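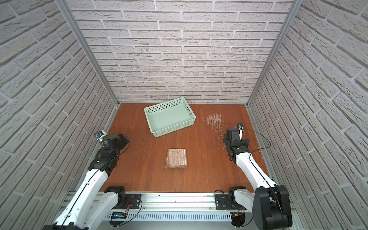 Choosing between two-finger grippers for a two-arm cloth task

Posted by Jodside Bench Group, 15/12/2018

Our group operates a cell with two small arms on a shared front rail, each with a camera at the wrist. The task under evaluation is to take up a small striped cloth from the floor of the cell and place it in a plastic basket. We must recommend either the Plundlow fingers now in service or the Juvus set, which has a softer pad and a wider opening. In November we ran 100 attempts with each. The Plundlow fingers completed 38 and the Juvus fingers completed 51. Both were run with the same controller settings. Is this difference sufficient to support a purchase, or should the wrist cameras be examined first?

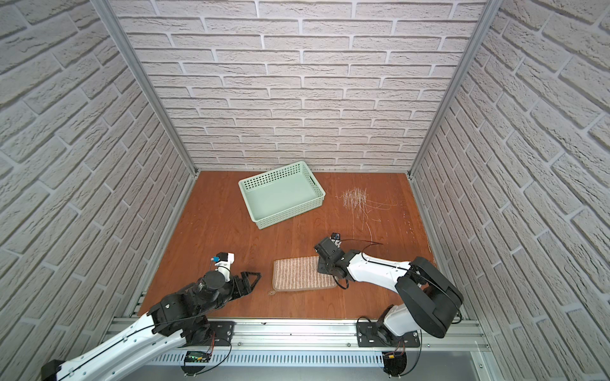
A folded cloth offers very little height above the floor, and most of our failed attempts were recorded as "closed on nothing." The log does not separate a poor approach from a slip after contact. Members who have run a similar comparison are asked to state how they recorded failures.

Lockwood Automation Desk

The difference is worth attention, but it should not decide the matter yet. The two sets of fingers are unlikely to be the same length, and a shared tool offset would place one of them too high over a thin object. Please measure each set from the wrist flange to the fingertip, enter the values separately, and repeat the wrist camera calibration after every change of fingers. Record first contact, lift and release as separate results. We would also alternate the fingers in short blocks – running all of one set and then all of the other allows cable wear and lighting changes to enter the comparison.

The loop at the corner of the cloth should be kept in the same position at the start of each attempt. A finger that catches it can produce a lift that would not otherwise occur.

benchuser_2

Juvus. The wider opening helps with fabric. Did not try the other one.

Cell Integration Office

We agree with the Lockwood reply regarding offsets. In addition, check the cable slack at each wrist with the arm at full reach. On our cell a tight cable pulled the wrist slightly out of line near the back wall, and we attributed the error to the gripper for most of November. Closing speed should also be lowered for soft pads.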